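Student project: our T-shirt folding demos are a mess, what are we doing wrong?
Posted in Robots & Automation > School and Club Projects
14th August

shirtless_in_lab
Our club is entering the Asitz laundry challenge with a project called Prilix, a name picked by vote and regretted by everyone. The plan is to record people folding T-shirts with hand-held grippers, then train a policy on that. We have 700 recordings. The policy has learned to make a very confident ball.

Most of our takes have a stage like this one, where the shirt is bunched up between the grippers and you just sort of pull and hope.
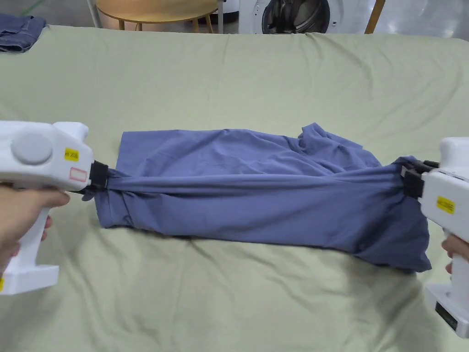 Our team lead says we need 3,000 recordings. I say we need 700 good ones and a nap. Who's right? Everyone on the team folds their own way, if that matters.

henen_alum
It matters a lot. I did this at Henen two seasons ago and we had the same ball. Ours was navy, yours is more blue-gray.

If five people fold five ways, the policy learns the average of five ways, and the average is a ball. Pick one method and write it down. We used:

1. Find two corners and lift. Hold the shirt up between the grippers until it hangs still. Don't rush this bit, everybody does.

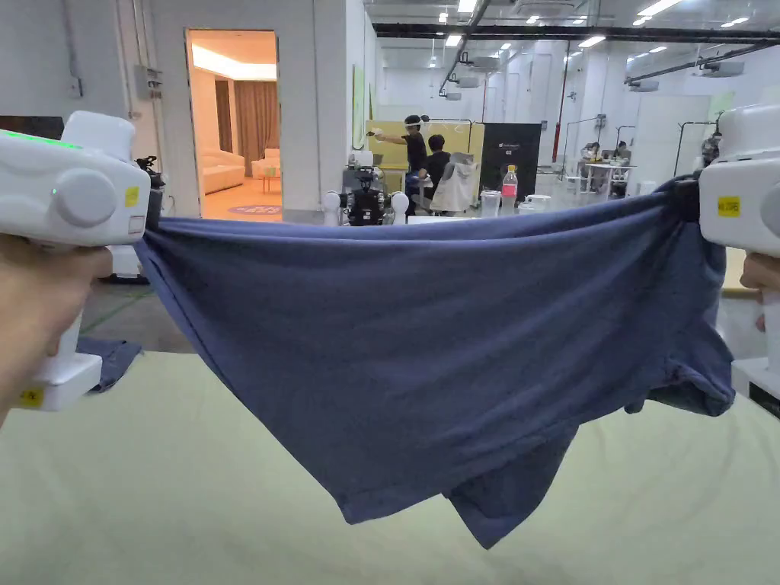

2. Lay it down away from you, bottom edge first.
3. Sleeves in, then sides, then fold in half. Let go with both grippers before you move off.

Throw out any take where you fumbled and gave up halfway. Keep the ones where you fumbled and fixed it - those are worth more than the pretty ones. We cut our pile to 40 clean takes per person and it beat the big pile easily.

foldgold
just buy a folding board lol

dehghan_bot_club
Folding boards are banned, section 2 of the rules. Ask me how I know.

I agree with the Henen answer but would add one thing: look at how your takes begin and end. At Dehghan half of ours started with the shirt already in the air, so the robot had no idea what to do with one lying on the table. Start with the shirt down and the grippers off it, every time. 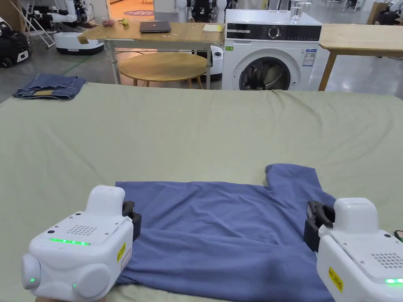 Vary how it lies, too. Sleeve up, sleeve under, a bit crooked. We spent all of April recording perfectly flat shirts, and then the judges handed us one straight out of a bag. We placed last, behind a team whose robot didn't turn on.

shirtless_in_lab
Thanks, all. Showed this to the team lead, who now wants 3,000 good ones.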